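31st January

Late, tired, writing this on the sofa with the heating off so it will be quick. Promised myself I'd keep this up past the first month and tomorrow is the first day I could fail.

Whole day on sorting. The Rirum money runs out in July and they want an answer to one plain question, can a machine do the small jobs in a house yet, or on a shop floor, and if so which ones. I keep wanting to write back "define small". Putting a thing in a tray is small. My gran could do it while talking on the phone and telling off the dog.

Started with trays this morning. Trays and baskets are Elia's home list, the tidying part, where things get picked up off a table and put where they live. Sounds like nothing. Hard things are fine, mostly. Hard things keep their shape, you close on them and they are still what they were. It's the soft stuff that does my head in. A cloth has no edge until you lift it and then it has a different one.
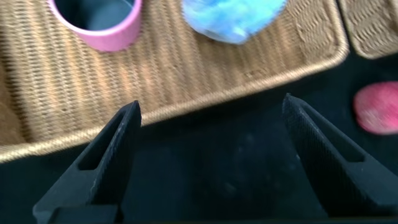

Wicker is a pain too and I said so in the autumn. It gives. Press down on a rim and it bends a bit and then the whole tray has shifted and everything you thought you knew about where it was is wrong by a finger's width. A person just nudges it back without noticing they've done it. I caught myself doing exactly that at lunch with the bread basket, pushed it straight with my elbow, butter knife in one hand, reading the post. That elbow is years of work for us.

Lunch was soup. Too salty. Need to stop buying that one.

Then the long argument, if you can call it an argument when it's all on message and half of it while I was in the queue at the chemist's. The Kingi lot want speed. They have a shop floor, stockroom really, and what they care about is how many bits get put in bins between opening and closing. Said their target was 1000 a shift. I said a shift of what. No answer yet. Small parts in tubs, same tubs every time, same height, light always on, that I belive we could do. Maybe not at 1000. But a stockroom is kind, in its way, it stays where you left it.

A kitchen isn't kind. Somebody's had a party or a toddler.

So I wrote two lists on the back of the gas bill.

Could do now, if you're patient and don't mind standing near it:
cups, upright, not full
lids and flat things if they've got a bit of an edge to get under
balls, toy ones
tins
putting things in a basket that doesn't move

Not yet, or not so I'd leave the house:
towels
socks, don't talk to me about socks
anything in a bag
anything under anything else
emptying the basket again and knowing what each thing was for

That last one is the real one I think. Putting away is two jobs, the hand bit and the knowing bit. Everyone claps at the hand bit. The knowing bit is why my partner and I have rowed over where the colander goes for eleven years, and we've both got excellent hands.

Had a look at the log after tea. 273 tries written down for the tray job since we changed the fingertips. I'm not putting the rate in here because I'll only read it back in a bad mood. Better than before Christmas. Worse than I told my sister at Christmas.

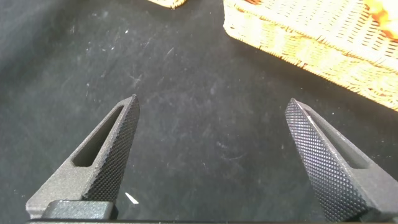

Grip is the part I'd like to be cleverer about. Rough tips hold well and mark things. Smooth tips are polite and drop things. There's a soft pad from Faleseck that's meant to be both, 695 for a set, and I looked at it for a good long while with the card in my hand and then shut the laptop. Will ask Rirum. They'll say put it in the next quarter. There isn't a next quarter, I'll say, there's July.

Also must sort the black cloth, it collects every bit of fluff in the building and I am forever meaning to take a lint roller to it. Put lint roller on the shopping list. Put it on the list in the wrong place and wrote it on the gas bill instead, under socks.

Thing I keep coming back to. When people ask me if it can do housework yet they don't mean can it pick up a cup. They mean could they go out and come home and it's done. And the answer to that is no, and I don't feel gloomy about it, I had a good day. It's slow and it's fussy and twelve months ago I wouldn't have tried the soft things at all, wouldn't have had them on the table. Shop floor first, then the house. I'd put money on the tubs. Wouldn't put money on the ironing, not in my working life, and my shirts show it.

Washing up is still in the sink as I write. Two pans and the soup bowl. Ten minutes' work and I've spent longer than that looking at it through the door.

Tomorrow: ring Kingi about what a shift is. Proper answer to Rirum, one page, no grand words. Move the baskets a bit further apart on the table and see if that helps with the corners, I think they've been to close together. Pay the gas bill before I lose it, copy the lists out first.

Back aches. Bed.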